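Catalog > Kitchen Textiles > Towels > Clulport 135

Clulport 135 Kitchen Towel

The Clulport 135 is a general-purpose drying towel for home and light commercial kitchens. It is sold in packs of four and replaces the older Vuvel line, which was dropped in October. The fiber is 100 percent cotton, yarn-dyed before knitting. Finished width is 22 inches.

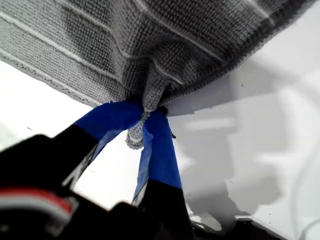 Wash before first use. Expect lint in the first three cycles — run them apart from dark clothing. Machine wash warm, tumble dry low. Do not use fabric softener, as it coats the yarn and cuts absorbency. Chlorine bleach will void the warranty.

Shrinkage is up to 4 percent in length after the first wash and is allowed for in the listed size. Packs ship flat with a paper band.

The Pestanetti wall rail is sold separately and takes 3 towels side by side. Mounting screws are included — wall anchors are not.

For case orders, contact Modupe Aliyu in trade sales.

Last updated: Feb 16, 2023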